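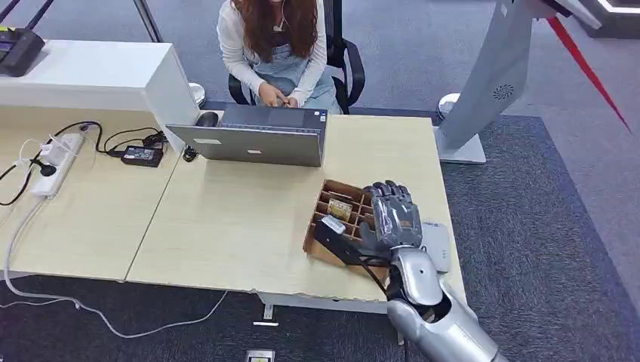

Slide 1. Working desk, laptop open, power strip on the tabletop.

Speaker notes: Do we have to tidy the cables?
Xiaoyan Luo, 3 December 2025

Leave slide 1 up while people sit down. Don't talk over it yet.

Opening
Ask for hands: whose desk looks better than this one? Most hands will go up. Then ask who has photographed their own desk on an ordinary afternoon, without moving anything first. Wait. Fewer hands, I expect.

Say who I am, briefly. I look after desks and rooms at Castureo, and I have sat through a lot of presentations about desk organization. Most of them were given by people with a tray to sell. I have no tray. I also don't think every cable on a tabletop is a problem, and I'd like to spend the next while arguing about which ones are.

What is on the desk
Point at the left side of slide 1. White power strip, lying at an angle. Black adapter brick beside it, cords looping over toward the laptop. Mouse. That's an ordinary load for one person with one laptop.

The usual advice is to get all of it off the surface. I followed that advice for years and I now doubt a good part of it. Put the strip under the desk and you're on your knees each time you want a free socket. Atieno Barasa did this across the whole second floor at Sang. Strips screwed up underneath, very neat. By December people had bought their own extension cords and laid them on top of the desks, so the floor had twice the cable it started with. She told me I could use that story as long as I said the screws were good screws. They were.

So my position is that a strip on the desk can stay, if someone plugs and unplugs things all day. Move it to the back edge. Straighten it if it bothers you.

What is on the floor
Now point lower. Long white cable, off the desk and across the gray carpet. This one I won't defend. It runs where feet and chair wheels go. Same for the black cable curling off the front corner: a knee or a bag strap will find it sooner or later.

If anyone says "but it's only there for now," ask how long theirs has been there for now. (Pause for laughs. If none, carry on.)

Fix for both: route off the back of the desk, down a leg, along the wall. Hook-and-loop ties, not zip ties. I know zip ties look sharper. You will be cutting them off in a month with the wrong scissors.

The desk itself
Two joined tops with a seam running between them, and a chip in the front edge on the right. Joined tops are fine until somebody threads a thin cable down the seam because it looks like a channel. It isn't one. If the tops shift even slightly, the cable gets pinched.

The chip: I would leave it. A facilities checklist I was handed last year scored chipped edges the same as trailing cables. Whoever wrote that has never tripped on anything.

What does it cost?
Sokel quoted us 500 dollars for a cable kit covering 25 desks. Guvus wanted more and included a site visit, which I declined. We bought 200 ties and some clips, and Godfrey Muriithi and I did the desks ourselves. I can't tell you it made anyone more productive. I've seen that claim on a lot of slides and never with a number behind it that I believed. What I can tell you is that the vacuuming got easier, and I'll settle for that.

Somebody will ask about wireless everything. Answer: wireless mice need charging or batteries, laptops still need power, and the chargers have cords. Ettore Parisi's "wireless" meeting room has 3 chargers in it. Don't be mean about this, he may be in the audience.

Small flat things
Change of subject, and keep it short. Cables get all the attention, but what I really lose on a desk is cards. Membership cards, gift cards, door cards, whatever someone passes across while you're in the middle of typing. You take it with one hand, you put it down by the keyboard, and an hour later it is under the laptop.

The standard answer is a card holder. I've bought several. They fill up with cards no one needs, and the one you want is still under the laptop. What works for me is duller: take the card, deal with it or hand it straight back, and don't let it touch the table. Mwanahawa Laizer disagrees and uses a saucer. Her saucer does work, I admit, mostly for her.

Show the card slide, stop talking, let them look. Next slide when they've had enough. 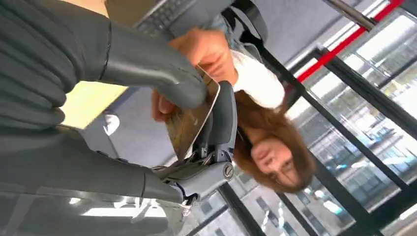

Questions I expect
Aren't clear desks safer? Clear floors are. For the tabletop I'd want to see some evidence.

Should we label every plug? Label the ones that look alike and would annoy someone if pulled. Two bricks of the same black are worth a label each.

Can I have the slides? Yes, ask Godfrey. The handout has the tie sizes on the back.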